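Gastulau bedroom set — readme

Last touched in February, mostly by Lucero. Ask me or Valbona before moving folders around, the paths in the index are relative and they break.

What this is
Pictures and short notes on bedroom chores. Beds, pillows, shirts on hangers, folding, putting away. Collected for the Remgate housekeeping guide, then kept going after the guide shipped. 4,000 pictures in the main folder, 1,000 in the holdout. No overlap between the two (Bujar checked by hand, then again with the script).

What's in it
beds/ — made, half made, stripped. Fitted sheets mostly plain colors.
pillows/ — stacked, side by side, on the floor. Cases labeled by pattern and main color.
hangers/ — shirts, jackets, a few dresses. Garment color first, hanger second.
steps/ — step platforms, stools, benches at the foot of a bed.
mixed/ — anything that fits more than one of the above. Biggest folder by far, sorry.

Each picture has one text file with the same name. First line is the chore, second line is the room, the rest is free notes. Some of the notes are long, some are two words. Danica writes long ones.

Room notes
The bedrooms are the ones at Drornudton plus the spare room at the Atanasov house. Pine steps are unfinished on purpose, we wanted the plank seams to show up for the furniture labels. Label the two blocks as one item, "step platform", with lower and upper as parts. Older files call it "stairs" — both words are in the lookup table so search still works.

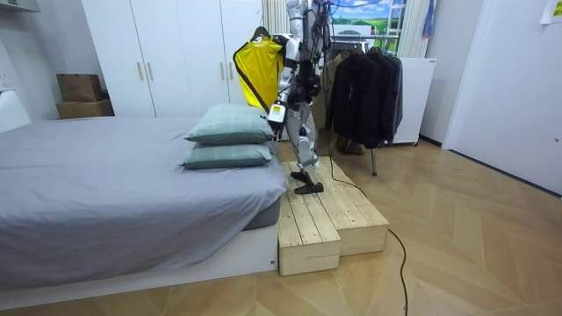 mixed/ — yellow shirt on dark hanger, sage plaid pillows stacked on gray fitted sheet, pine steps at foot of bed.

Labeling rules, short version
Shirt on a hanger is one item with two parts. Don't label the hanger seperately unless it's empty.
Stacked pillows get one label each, plus "stack". Offset or straight goes in the notes.
Sheet and mattress are different labels. If any mattress shows under the sheet, even a thin strip, tag it.
Bed base only if you can see the front or side of it.
Trim on clothes: yes or no, and the tone (dark, light). Skip the fabric unless you were in the room and know it. Azra had to take out a whole batch of "linen" that was anyone's guess.
Wrinkles: none, soft, heavy. Going by the sheet only, pillows don't count.

Color names
Everyday words. Gray, sage green, bright yellow. Not "slate", not "mustard-ish". Full list in colors.txt. If you need a new one add it there first, then use it.

Known problems
- 2 notes files in hangers/ are blank. Pictures are fine.
- Plaid and check got used for the same thing early on. Half fixed. Treat as the same for now.
- Left and right in the notes means left and right as you look at the picture. A few older ones go by which side of the bed you sleep on. If it reads backwards thats probably why.
- beds/ is heavy on gray and white sheets. Patterned ones are thin, don't draw any big conclusions about them.
- Evening pictures from Drornudton run warm. White bases can come out cream. Labels say white.

Splits
Main and holdout, nothing else. Split by room session, so the same bed setup should never land on both sides. Please keep it that way if you add stuff.

Adding things
Drop new pictures in incoming/ with a notes file. Valbona goes through it Wednesday and moves what's ready. No notes file, no move. Check the spelling of the folder name, we have had "pilows" more than once.

Use
Fine inside the project and for the guide. Outside of that ask first.

To do
finish plaid/check
fill in the blank notes
more patterned sheets
rename stairs to step platform in the old files — Bujar started, see his branch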